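4.3 Vorführung am Tag der offenen Tür: Regal einräumen

Diesen Abschnitt habe ich nach unserem Besuchertag in Bulham neu geschrieben, die alte Fassung stammte noch aus der Zeit vor dem Kivau-Update. Ich gehe davon aus, dass der Roboter schon kalibriert ist (Abschnitt 3) und ihr die Software Drendeck auf dem Steuerrechner laufen habt.

Aufbau

1. Regal an die Wand stellen, den Metalltisch rechts daneben, schräg nach hinten. Ich lasse zwischen beiden gern etwas Luft, sonst bleibt der rechte Ellbogen hängen – hab ich mehr als einmal geschafft.

2. Chipsdosen mit der Vorderseite nach vorn ins obere Fach stellen und eine Lücke lassen, in die der Roboter später einräumt. Den unteren Boden lasse ich bei Vorführungen leer.

3. Die Dosen, die gegriffen werden sollen, auf den Tisch stellen. Eine hohe und eine kleine genügen völlig, die Besucher wollen ja vor allem den Unterschied beim Zugreifen sehen!

4. Absperrband 30 cm außerhalb der Reichweite spannen. Reichweite steht auf dem Typenschild, bitte nicht schätzen.

Achtung: Not-Aus vor dem ersten Besucher testen, und zwar mit fahrenden Armen. Wer den Not-Aus in der Hand hat, erklärt nichts nebenbei und holt auch keinen Kaffee.

Ablauf

5. In Drendeck das Profil »Beyene« laden und Programm 513 auswählen. Erscheint es nicht in der Liste, einmal neu verbinden.

6. Beide Hände in Grundstellung fahren, Finger nach vorn. Erst danach die Leute näher bitten.

7. Tempo auf Stufe 9 stellen. Höher geht, sieht aber hektisch aus, und die Kinder in der ersten Reihe weichen zurück.

8. Start drücken und erzählen, was gerade passiert. Ein Durchgang dauert 43 Sekunden, das ist länger, als man denkt – legt euch also ein paar Sätze zurecht.

Hinweis: Der blanke Metalltisch spiegelt. Wenn die Erkennung eine Dose doppelt meldet, drehe ich den Tisch ein Stück und lasse neu suchen. Deckenlicht ausschalten hat bei mir weniger gebracht.

Hinweis: Schräg stehende Dosen im Fach bitte vor dem nächsten Durchgang gerade rücken, aber nur bei gesperrten Armen.
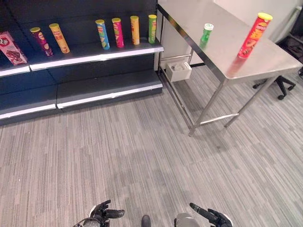 Abb. 4-3: Regal und Tisch aus Sicht des Roboters, beide Hände vorn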